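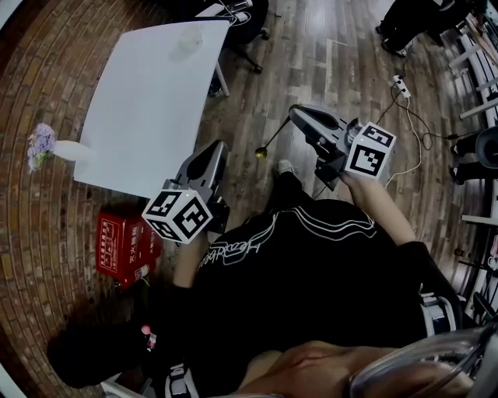
Student Projects / Room and Furniture

Our group had one term to make the work corner in the Edau building better for people who sit there for a long time. The corner has a wooden plank floor and a white table, and it was used by everybody and arranged by no one. Equipment stayed where the last person left it.

We first asked the users what disturbs them. The most frequent answer was the floor. When you sit with both hands busy, you cannot look where your feet are, and things which lie near the chair become a problem. The second answer was the table. It had become a store, and there was no free place to put something down for a minute.

We had a budget of 80 euros and we spent it in the Ledell shop on hooks, two shelf boards and cloth tape. The shelf boards are 2 cm thick, which was enough for the small equipment but not for the heavy cases. Those we moved to the Kamari room next door.

The method was simple. During 7 weeks we wrote down each time when somebody had to stand up to fetch a thing or to move a thing out of the way. At the end we had 199 notes. Most of them were from the afternoon, when the corner is shared by more people. After the shelf was mounted, the notes about the table became fewer. The notes about the floor stayed almost the same, and we think we should have begun with the chair position and only later with the shelf.

For the chair we tried two places. Close to the table, the arms have not enough room in front. Further back the arms are free, but the person must lean to reach the table. We chose the place further back and marked it with the tape. The Lysenko group, which uses the corner on Sunday, asked us to leave the mark also after the project.

What is not finished: the light in the evening, and labels for the boxes.

14 shares | 3 comments

Comments

We have the same trouble with our table. Did the tape damage the wood?

No damage until now, but we used the cloth type. The paper one left glue on our test board.

Please do the labels next term!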